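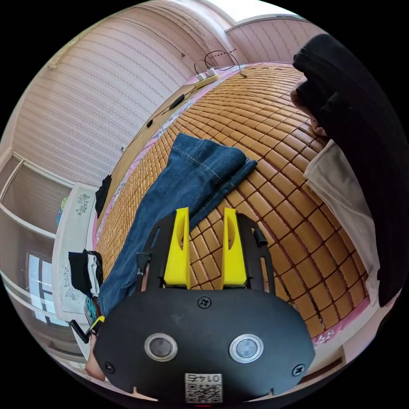

Haltholm Gallery to Show Landscape Paintings From the Geninach Valley

HALTHOLM — The Haltholm Gallery will open an exhibition of landscape paintings from the Geninach valley in July. The show, titled "Geninach: High Water, Low Water," brings together 80 oils and watercolors made along the river and on the grazing land above it.

The paintings come from the Miettinen Collection, which has lent work to the gallery on two earlier occasions. Most of the pieces are small studies painted outdoors, many of them on panel. The largest work in the show, "Skemgate, Evening," is a studio canvas that measures 95 inches across and will hang alone on the end wall of the main room.

Skemgate is the narrow pass at the head of the valley. It appears in a number of the paintings, seen from the river road, from the sheep pens and from the ridge. The gallery has hung these views in order of season, starting with late snow and ending with the first frost. Several were painted from the same spot, and visitors will be able to compare the color of the rock under different skies.

A second room holds sketchbooks, color notes and unfinished panels. Some of the sketchbooks carry penciled remarks on weather and light, and these have been typed out and placed beside the open pages.

The gallery has printed a catalog in an edition of 800. It includes color plates of the oils, a map of the valley and a short essay on the history of painting there. Copies will be sold at the front desk and by mail. A limited number of prints of "Skemgate, Evening" will also be for sale — unframed, on heavy cotton paper.

The opening reception starts at 2 p.m. and is free to the public. Light refreshments will be served in the courtyard. Regular admission applies after opening day, and children enter free with an adult.

School and group visits can be booked through the gallery office. Press images and review copies of the catalog are available on request.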